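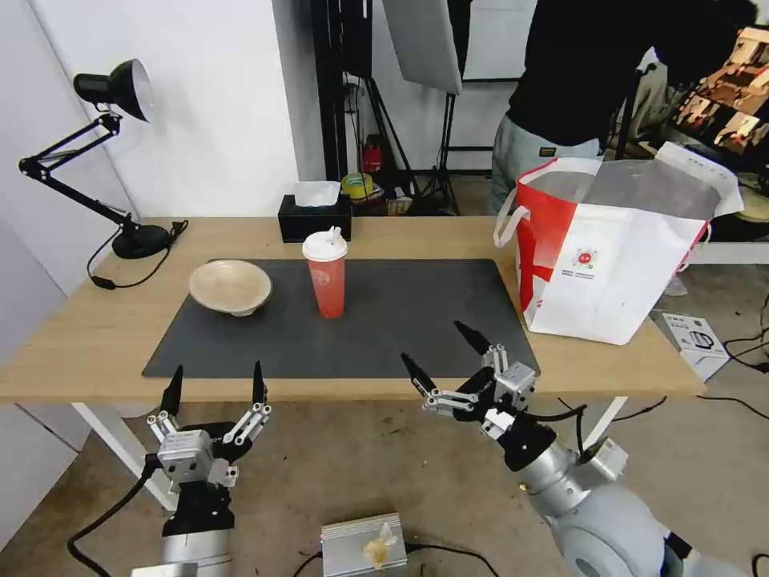
Cup and bowl on the mat, both arms in front of the table.

Hi all,

Tsutomu Sasaki wrote:
> Our left gripper stops halfway through closing. Has anyone on
> Flestik seen this?

Yes, and you have my sympathy, Tsutomu! Ours at Prollow did it 5 times in 26 runs, always on the cup, and once the arm kept moving with the fingers still half open, so please keep your hands well back. I'd look at the cable first — ours had worked itself loose at the wrist. I'll gladly send my notes.

Warmly,
Shigeru Honda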